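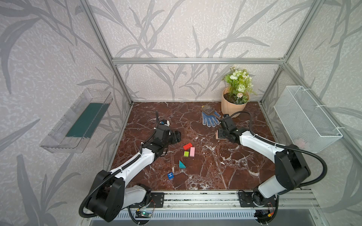
Agnes Munro's comment on our draft was that it read like a brochure for the first two pages, and that a visit report should say what was running, what was measured and what we could not find out. The draft has been cut accordingly. Her second remark, that we should keep our opinions of the gripper until the end, has been followed in part.

## 1. Purpose of the visit

Our group attended the March open day at Starkirus as part of the lab automation module. The assignment was to observe one working cell and report on its layout, its control method and its limits. We chose the two-arm tabletop cell over the Gosora conveyor line, where the queue was long and the guards made it hard to see the pick point.

## 2. The cell

The cell is an open enclosure of aluminum extrusion with a marble tabletop as the work surface. Both arms are mounted on a rail along the front edge, so they reach inward and their work areas overlap near the center of the table. Each arm ends in a black gripper. The left one carries a small camera module on top of the gripper.

Cabling to the arms is in corrugated conduit, looped with enough slack to follow the joints. Small circuit boards sit low at the front, beneath the rail. We noted this because our own bench rig has its boards behind the arm, and every wiring fault means moving the base.

The task objects were small toy blocks of different shapes and colors. The mix is useful for a demonstration: a cube can be gripped from either pair of sides, a flat rectangle has one good direction, and a triangle punishes a bad approach angle. A knit glove and a slotted scoop were at the back of the table and belong to a later exercise with soft and irregular objects, which we did not stay for.

## 3. Control

The arms ran on software called Purves. The presenter described it as a motion layer with a task script on top. The script names an object and a target, and the motion layer plans the path and keeps the two arms out of each other's space. If both arms request the shared zone, the one that asked first gets it and the other waits.

The wait is the weak point. With a block near the center line, one arm stood still for most of the other's cycle. We asked whether the zone could be divided more finely. It can, but planning time goes up.

## 4. Figures given to us

These were read out by the presenter or taken from the handout. We did not measure them ourselves.

- Logged trials on the block task: 699
- Trials in the reference set used for comparison: 200
- Position tolerance at the gripper: 2 mm
- Time allowed per pick before the script retries: 5 seconds

The handout does not say how many of the 699 trials ended in a correct placement. We asked by email on Friday and had no answer when this report was due.

## 5. Comparison with our rig

Our Zorkuter bench arm has one gripper and no camera on the wrist. Object positions are typed in by hand. A wrist camera would remove that step, but it adds weight at the worst place and one more cable across the moving joints. The marble top is probably too heavy for our frame – a thick steel plate would be easier to get.

## 6. Open points

1. Success rate by block shape, if Starkirus will release it.
2. Whether the shared-zone rule can be tested on our rig with a simulated second arm.
3. Gripper pads. We would want a softer pad for anything with a sloped side, and we did not get to ask what material they use.

The task script format is described in the handout, and a copy is in the group folder under Purves.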